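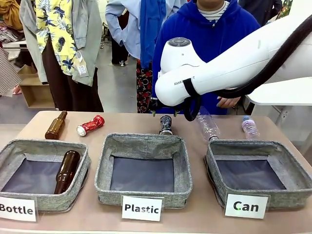 Issue 5, page 210

Setting Up the Sorting Task in Ziltgate

This guide explains how to configure a sorting task for one arm and three baskets, with the labels Bottle, Plastic and Can.

Open the task file and enter one class for each basket card. The spelling must match the card exactly. Save the file, then run the Jadley calibration tool so that the table and the baskets share the same set of coordinates.

Next, set the approach. Cans should be gripped from above, with the fingers pointing straight down. Set the pause before closing to 500 milliseconds.
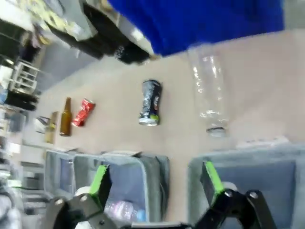

Figure 2. Wrist view with the fingers open, facing the bins.

Check the wrist view before enabling motion. Both fingertips must be visible — if either is missing, repeat the calibration. Crushed cans and clear bottles should each be tested separately, as their outlines differ from those of whole or coloured items. Record any wrong label in the task log and run the planner again.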